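Vutero 手动食物研磨器使用评测:做番茄酱、苹果泥和去籽果酱

发布于 2023年7月17日

去年用过滤网加木勺的办法做了一整季番茄酱,效率太低,今年换成手摇研磨器。型号是 Vutero 的 17 厘米口径款,不锈钢本体,附三片孔盘(细、中、粗),三只可展开的支脚,可以架在锅或盆上。购入价格中等,自费购买,使用时间一个半月。

测试内容:番茄、苹果、覆盆子、煮熟的土豆、煮熟的鹰嘴豆。对比对象是家里原有的一台 Van Leeuwen 旧款研磨器,锡面钢板,弹簧已经更换过一次。

结构与装配

本体由碗、孔盘、刮片轴和横杆四部分组成。装配顺序是先放孔盘,再插刮片轴,最后把横杆压到两侧卡槽里。弹簧张力偏硬,新机头几次装配需要用一点力,手上有水时容易打滑。用到第十次左右,卡槽边缘磨顺,阻力明显下降。

刮片与孔盘的贴合度是这类工具最关键的指标。贴合不足,果肉会在刮片下面打转,不往下走。我用一张普通打印纸插在刮片与细孔盘之间,拉动时有均匀阻力,三片孔盘结果一致。旧的 Van Leeuwen 在外圈有明显空隙,纸可以直接抽出。

支脚带硅胶套,可架设的锅口直径下限 16 厘米,上限 26 厘米。超过上限支脚只能搭在边缘,摇动时会移位。我常用的果酱锅口径较大,最后是先磨到不锈钢盆里,再倒回锅中。

番茄

番茄切四瓣,不去皮,不去籽,入锅加盖中火煮到皮肉分离,关火静置十分钟,再分批上机。每批装到碗深的三分之二为宜,再多会从横杆处溢出。

细孔盘可以拦住全部的籽和绝大部分皮,出来的酱体质地均匀,颜色偏亮。中孔盘会漏下少量籽,适合做意面酱。粗孔盘对番茄意义不大。

处理 2,000 克生番茄,从上机到刮净碗底,实测用时 17 分钟,其中包括两次倒转清盘。倒转的做法是逆时针摇两到三圈,把压实的皮渣翻起来,再顺时针继续。说明书建议每批结束后清一次,实际操作中凭手感即可,阻力突然变大就该倒转了。

残渣的干度可以反映出汁率。Vutero 的残渣捏在手里成团,只渗出少量汁水;旧机的残渣仍能挤出明显的果肉,需要二次上机。
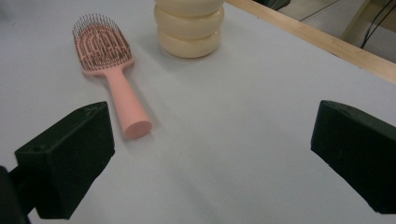
苹果和覆盆子

苹果泥用中孔盘。苹果带皮带核切块,加少量水煮软。果核的硬壳部分会卡在刮片前缘,摇柄有顿挫感,不影响出料。如果介意,可以事先去核,速度会快一些。带皮煮的苹果泥颜色偏粉,果胶含量也较高,后续做果酱时可以少放或不放凝固剂。

覆盆子是对细孔盘的考验。籽的尺寸接近孔径,少量会通过,大多数留在盘面上。要求完全无籽的果酱,磨完之后还需要过一遍细筛。这一点 Vutero 与旧机没有差别,属于这类工具的通病。黑加仑没有测试,今年收成不够。

土豆和豆类

土豆必须趁热处理,粗孔盘或中孔盘均可。出来的土豆泥颗粒细而松,没有用料理机打过之后的黏性。冷却后的土豆阻力很大,摇柄根部会有轻微弯曲,不建议。

鹰嘴豆煮到用手指可以捏碎的程度再上机,中孔盘能去掉一部分豆皮。做鹰嘴豆泥,口感比直接搅打的粗一些,喜欢顺滑质地的人还是应该用料理机。

清洗

孔盘用完立即浸水,否则番茄皮干在孔里很难处理。背面用硬毛刷顺着一个方向刷,正面冲洗即可。刮片轴底部的螺母处容易积存果肉,需要拆开冲。厂家标注可进洗碗机,我进过四次,本体没有变化,弹簧表面出现细小的水渍斑,擦拭后消失。之后弹簧改为手洗。

支脚折叠处的铆钉是死角,果汁渗进去之后会发黏,用热水泡一会儿能解决。

手柄和噪音

摇柄的球头是黑色塑料,直径偏小,长时间操作之后虎口会累。Ilse Martens 的手比我小,借去做了一批苹果泥,反馈是握感正好。噪音主要来自刮片与孔盘的摩擦,空转时声音刺耳,有料时基本听不到。不要空转,会磨伤盘面。

配件与售后

孔盘可以单独购买,另有一片超细孔盘为选配,我没有买。弹簧和支脚硅胶套也有备件。Van Leeuwen 旧机的孔盘已经停产,两家尺寸不通用,试装时外径差几毫米。

我就弹簧水渍问题写过一封邮件给经销商 Cetell,两天后收到回复,内容是建议手洗并晾干,没有提出更换。处理方式可以接受。

优点

刮片贴合好,番茄一次上机即可,残渣干。
三片孔盘覆盖常见用途。
备件可单买。

缺点

支脚对大口径锅不适用。
摇柄球头偏小。
覆盆子仍需二次过筛。
说明书只有图示,没有装料量和清盘频率的具体数据。

适用人群

每季处理番茄或苹果较多、不想事先去皮去籽的家庭。只是偶尔做一小锅番茄酱的话,滤网足够。需要一次处理整箱番茄的,应考虑螺旋式榨酱机,速度不在一个级别,清洗也更麻烦。

评论区 Willy Mertens 问到能不能磨煮熟的榅桲。没有试过,按硬度推断,煮透之后用中孔盘应该可行,石细胞较多的部分会留在盘上。等秋天榅桲下来再补数据。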